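Search products, manuals, articles
Category: Two-Arm Benches > Demonstration Units

Husteleo 2 Tabletop Bench

The Husteleo 2 is a two-arm manipulation bench for handling light household and toy-scale objects. Both arms hang from an overhead mount, which leaves the table clear for fixtures and parts. It is sold by Cirkico as a complete station or as an arm set for customers who already have a frame.

The bench can be seen running at the Cirkico open day on 3/22/24. Entry is free, but each demonstration slot takes a small group and has to be booked through the Sperling office. Slots last 25 minutes. Sabine Hinrichs runs the bench and takes questions while it is working. Visitors may operate the arms themselves in the second half of the slot.

What the demonstration covers

The standard program is a pick-and-place session on a mixed set of toy kitchen items. The set was chosen for its spread of shapes and surfaces: hard plastic, folded cloth, thin rims, round parts that roll. The operator works through single-arm grasps first and moves on to handovers between the two arms. Object positions are changed between runs without recalibration.

Cloth is the slowest material. The fingers have to close on a fold, and a fold that has slumped usually needs a second attempt. Expect failed grasps during the slot. They are left in the program and the operator does not reset the bench after each one.

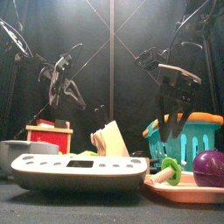

Small threaded parts are handled at reduced speed. The gripper is position controlled with a current limit, and the limit can be set separately for each arm. For hard plastic the factory value is normally fine. For thin-walled items, start at the lower limit and raise it in steps until the part no longer slips.

Specifications

Arms: 2, overhead mounted
Gripper: parallel two-finger, exchangeable fingers
Maximum opening: 90 mm
Bench width: 122 cm
Control: leader arms or scripted motion through Nunenix software
Backdrop: black fabric
Supply: single mains connection, external power unit

Setup notes

The frame must stand on a level floor and be bolted to the table before the arms are powered. Route the wrist cables with enough slack for full rotation - a tight loop at the wrist is the most common cause of service calls on the earlier model. Check the loops again after the first day of use.

Matte table surfaces are recommended. Glossy tops give reflections that disturb the wrist view, and so do lamps placed low at the side. The backdrop should cover the full width of the bench.

Finger wear depends on the material handled. Replacement fingers are supplied in pairs and fitted with a hex key. Do not mix old and new fingers on one gripper.

Ordering and visits

Quotes are prepared by Hildegard Bauerfeind at the Sperling office. State whether a frame is needed and whether the leader arms are to be included. Orders for the complete station received now ship in April. The arm set is held in stock.

Customers who cannot attend the open day may ask for a remote session on the same bench. The program is identical apart from the hands-on part.

Shares: 25
Comments: 2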